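I've had the Teltano home helper trainer on my laptop since May, and my question going in was simple: can a machine do my chores yet? Short answer — it's still learning to get to them. You pick a chore, a practice house loads, and you see everything from the robot's height.
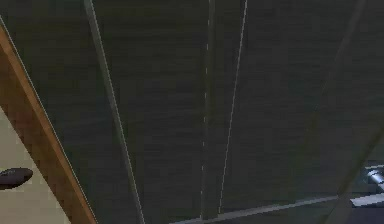

Up close with the dark panels, wood strip on the left.

I figured the hard part would be scrubbing. Nope! Getting from one room to the next eats most of the effort, and doors are the worst of it. A person leans on a lever with an elbow, arms full of towels, and never thinks twice.
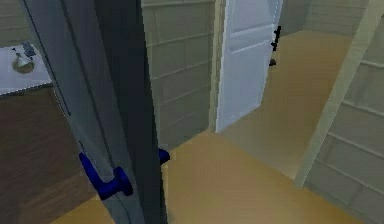

My friend Revathi Kamath ran the older Wallner package for a year and says the doors there were way more forgiving. I kind of like that these aren't. Paneled ones, plain ones, levers on either side — that's what my own hallway is like. 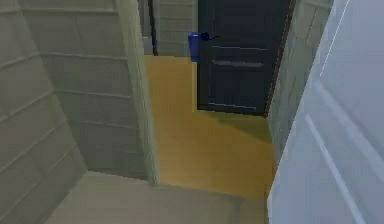 Then there's floors. I'd love to hand over the vacuuming, and going from carpet to something smooth is where my real robot vac gives up. The graphics are soft and small stuff in the distance gets mushy, so I wouldn't trust it for picking up toys.

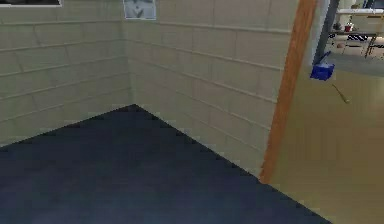

It took 2 evenings to set up and the manual is pretty thin. At $60 I'm happy, and I'd buy it again for the doors alone. The laundry is still mine, though. Four stars.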